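客房清扫引入双臂机器人:从排班到交接的实操教程
作者:Simin Ahmadpour　更新于2024年7月8日

适合谁看:酒店客房主管、公寓式酒店的运营同事,还有马上要和机器人搭班的客房服务员。
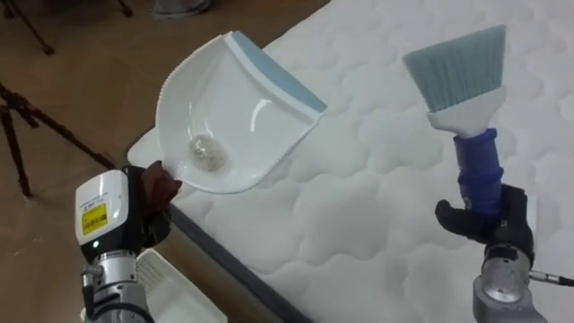

我在Plivar公寓酒店管客房部,店里有46间房。去年大家一听说要上双臂机器人,第一反应都是“那我们干什么?”现在回头看,这个问题问得特别好,因为真正难的部分全在人这边:谁来安排它、谁来验收、省下的时间归谁。先说任务怎么挑。我建议从床垫表面的碎屑清理开始,床单撤掉以后,一手簸箕一手刷子,动作短,结果一眼就能看清。簸箕最好选前沿带软胶条的,像图里那只白色簸箕,前沿是一条浅蓝色胶边,收进来的灰白色颗粒落在斗底,服务员走过去看一眼就知道有没有东西要倒。绗缝床垫的凹缝又多又弯,用这种活来练手,很快就能摸清哪些地方要人补一遍。

第一步:先把现有的活写下来

别急着开机!找两位老员工,跟着她们做完一间退房,把每个动作写在纸上。我们是Parisa Dehghan和Sepehr Azimi一起写的,写完贴在布草间的墙上,谁路过都可以改。改得最多的一条是“撤床单之后”,原来每个人的做法都不一样,有人先刷床垫再收垃圾,有人反过来,还有人只刷靠枕头的那一头。

写的时候用自己的话就行,“抖一抖”“顺手抹一下”都可以留着。后面给机器人定任务,再和供应商的工程师一条条对。

第二步:划出三类活

拿三种颜色的笔,在纸上划:
交给机器人的:重复、位置固定、看得出好坏的。
人来做的:客人遗留物品、判断污渍要不要换床垫套、一切跟客人说话的事。
一起做的:机器人先来一遍,人收尾。

第三类一开始会特别长,没关系。我们的床垫清理到现在还在第三类里,床垫边条和侧面之间那道缝由人来刷。遗留物品一定要在机器人进场之前找完,耳钉、药片、零钱,这些都要人的眼睛和手。

第三步:布置房间

床单、床垫套全部撤走,枕头放到柜子上,不要堆在床尾。
地上的拖鞋、充电线、行李架收好。
刷子和簸箕放在固定的位置,手柄朝同一个方向。
窗帘拉开或者把灯全打开,光线均匀一点,验收的人也舒服。
房门挂上“作业中”的牌子,走廊里的同事就不会推门进来。

这一套熟练以后很快,新来的同事跟着做两次就会了。

第四步:试一班,不考核

头一轮试运行请务必和绩效脱钩。我们当时选了走廊尽头的几间房,做得快慢都不记名,只在本子上写问题。Saeed Golestani那一班写得最细,连“刷子拿高了,碎屑往床边跑”都记了,后来调整动作顺序的时候用的就是他的本子。我真的很喜欢那个本子,字迹乱七八糟,可是每一条都有用!

第五步:重新排班

原来一个班次里每人按房数分活,机器人进来以后这个算法就不合适了。我们改成两人一组:一人走在前面布置房间,一人跟在后面验收铺床,每隔50分钟互换。互换这一条是大家自己提的。总走在前面的人弯腰多,总在后面的人铺床累手腕,换着来身上好受得多。

新岗位也要写进排班表,带名字、带工时。看护机器人也是工作,要停机、要倒簸箕、要换刷头,不能算成“顺便”。我们给这个岗位加了津贴,跟人事部的Kęstutis Kalniņš谈了两轮才定下来,建议你早点去谈。

第六步:交接怎么写

交接本每班一页,写四样就够:
做了哪些房间
哪里是人补的
停过几次机,谁停的
工具有没有要换的

“谁停的”是为了方便回头问情况,千万别拿来追责。人人都要敢按停止键,看着不对劲就按,按错了也不要紧。

常见问题

床垫上有湿的污渍怎么办?
跳过,人工处理。干刷会把污渍推开,越刷面积越大。

碎屑总往床边跑?
先检查簸箕前沿有没有贴住床垫面,再看刷毛有没有弯。刷毛弯了就换,别凑合。

年纪大的同事不愿意学?
我们的做法是让她们当验收人。什么叫干净,她们最有发言权,停止键也先教她们用。

省下来的时间做什么?
这个要在上机器之前就讲清楚。我们拿来做深度清洁和培训,另外下午的休息延长了一点,茶水间现在热闹得很。

需要空白交接页和三色划分表的同行,可以到Plivar前台留个邮箱,我发给你。下一篇写浴室,镜子和玻璃隔断我们正在试。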